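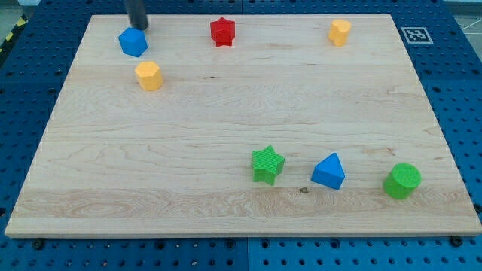 Sirnside Blocks

README for the first full release, June 2019
Kept by Rahel Schnyder and Velimir Dervishi

Hello, and thank you for taking an interest in our blocks! Sirnside Blocks is a collection of recorded examples of a robot arm picking up small plastic shapes from a wooden board and putting them down somewhere else on it. We gathered it so that a learning system could be trained to go from a camera view and a short written instruction ("move the green star next to the cylinder") to a sensible movement of the arm. This file tells you what is in the download, how it was made and where we think you ought to be careful. It is on the long side, I'm afraid, but please do read the part on known problems before you train anything.

What you get

There are 418 episodes in the release. An episode is one instruction carried out from start to finish, or at any rate attempted, because we kept the failures as well. Of the 418, 164 were driven by hand by one of the two of us, and the rest were run by Fudero, the small control program we wrote for the arm, with one of us sitting beside it. The file called sources.csv says which is which, and we would ask you to look at it early on, as the two sorts move quite differently. Fudero goes straight to a spot above the block, pauses, and comes down. Velimir tends to swoop. I dither (you will be able to spot my episodes without any help from the csv, I'm sorry to say).

Each episode folder holds:

the camera frames, numbered in order
arm.csv, with the joint readings and the position of the tip
words.txt, with the instruction exactly as it was typed
result.txt, which says done, partly or missed
notes.txt, only where one of us had something to add

The setup

The arm reaches over a wooden board lying on a blue worktable, the kind with a grid of holes all over it. The board is pale, with a fair bit of grain and a few knots, and we went back and forth for weeks on whether to paint it. Velimir was for a flat grey, which would have made the shapes easier to find. I wanted the grain left in, on the grounds that most tables in the world have something going on in their surface and a system that has only ever seen flat grey is in for a shock. The grain stayed.

A square black-and-white marker sits on the table beyond the board. We use it to work out where the camera is in relation to the table. If you would like to do that sum again yourself, the code is in the folder called marker, together with the values we got. Please use the marker for this and leave the edges of the board alone, as the board may have been nudged between sessions and the marker was not.

The blocks

The shapes come in red, green, blue and yellow-orange. We have stars, a triangular prism, a cylinder, a hexagonal prism, a squat many-sided column and one with rounded lobes that I call the flower and Velimir calls the clover. Both words turn up in the instructions and we decided to leave them both in, since people really do disagree about such things. The same goes for yellow and orange, which we used freely for the very same blocks. If you need one fixed name for each, names.csv matches up everything we typed.

Some of the blocks have fine ridges on them. These catch the light at certain angles, so the same star can look noticeably different from one end of the board to the other. We haven't tried to correct for this in the frames.

How an episode was made

Before each one we scattered the blocks by hand. We had a little script at the start that told us where every block should go, and gave it up in March after we noticed that it left the corners nearly bare. Scattering by hand is less tidy but covers the board better. Blocks were allowed to tilt or lie however they landed, and we only stepped in if one had rolled off the board altogether.

Then one of us typed an instruction, the arm made its attempt, and the person who had not typed the instruction filled in result.txt. Where we disagreed about the result we watched the frames through together, and if we still couldn't settle it we wrote partly and put the argument in notes.txt. Some of those notes run on rather. I would suggest reading a handful, as they give a good feel for how slippery a word like "beside" can be!

An attempt was stopped after 450 frames whether or not it had finished. Nearly all of the episodes are far shorter than that.

Splits

We have put 30 episodes aside as a test set, listed in test.txt. They were picked so that hand-driven and Fudero episodes both appear, and none of them shares its starting layout with anything in the training part. Please don't tune on them. If you want something to check against while you work, take it out of the training episodes, and do tell people which ones you took.

Known problems

The blue blocks are the hardest. They are much the same family of colour as the table, and when one sits near the edge of the board a simple colour finder will quite happily join the two together.

The arm hides things. When the gripper is low over the far side of the board it can cover a block from the camera for a good stretch of frames. The position in arm.csv is still sound during that time, though the block itself has to be taken on trust.

Fudero picks up stars badly. The fingers close on two points and the block twists as it lifts. There are many missed results for stars on that account, and a system trained on everything at once may well learn to twist them too. Leaving out the missed episodes helped us, at the cost of having fewer stars to learn from.

All of the instructions are in English and all of them were typed by the two of us. They are short and rather polite. A stranger would certainly put things differently.

Other copies

An early, smaller version went round under the name Bronholm. The joint readings in it are in a different order from the ones here, so please don't mix the two. The loader, Alaoui, reads both and will stop with a message if you point it at a folder containing a bit of each.

Using it

You are welcome to use the episodes for study, teaching or building things, and to pass them on with this file alongside. A mention is always nice. If you find a wrong label, and I'm quite sure there are some, send us the episode number and what you think it ought to say, and we'll put it in corrections.txt with your name next to it, unless you would sooner we didn't.

Rahel looks after the labels and the words. Velimir looks after Fudero, the marker code and anything to do with arm.csv.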